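Plondaron Bimanual Faults: data card

Category: Robotics / Datasets / Reliability
Reading time: 3 min
Print | E-mail

## Summary

Plondaron is a set of 918 recorded episodes from a two-arm tabletop station. In 372 of them at least one arm stopped by itself before the task was finished. We first planned to delete these episodes. After the cable fault described below we decided to keep them and to label them, and this is now the main use of the set.

Version 2, released 2022-08-21. It replaces the version from March, where the stop labels were wrong for the left arm.

## What went wrong

The left arm lost communication with its wrist servo at random moments. The control software, Lellora, did not report an error. It repeated the last valid joint position, so in the logs the arm looks perfectly still while the other arm continues to move. In 9 episodes this ended with contact between the two grippers.

We suspected the firmware and lost much time there. The real cause was a connector at the wrist. When the wrist turned far to one side, the cable was pulled and one pin lost contact - then the arm came back, the pin touched again, and everything looked normal.

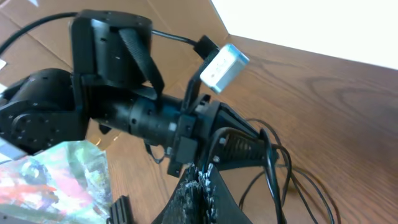 *Left arm over the table, with the cable loops to the right of the gripper. Wrist view from the other arm.*

Slack cable on the table is a second problem. A finger can catch a loop when it closes near the surface. We have labeled these cases `snag`, and they should not be mixed with `comm_loss`, although the two can look similar in the joint data.

## Labels

- `ok` - the task was finished, no stop
- `comm_loss` - the wrist servo did not answer
- `snag` - a finger or the wrist pulled a cable
- `contact` - the arms touched each other
- `unknown` - the arm stopped and we could not find why

There are 3,054 label segments in total. An episode can have more than one label.

## Known limits

The joint current was not recorded in the Vachon sessions, so `snag` was decided there from video only. Please treat these labels as weak.

Timestamps of the two arms can differ by one or two control steps. The script `align.py` corrects most of this, but not after a `comm_loss` segment.

## If you build the same station

Fix the cable on both sides of the wrist joint and leave enough length for the full turn. Set a timeout for repeated joint values; the default in Lellora is off. Keep the emergency stop in reach also during replay - two of our contacts happened in replay.

The Kermont sessions use a new cable guide and have no `comm_loss` so far.

Tags: dual-arm, cable faults, failure data

Print | E-mail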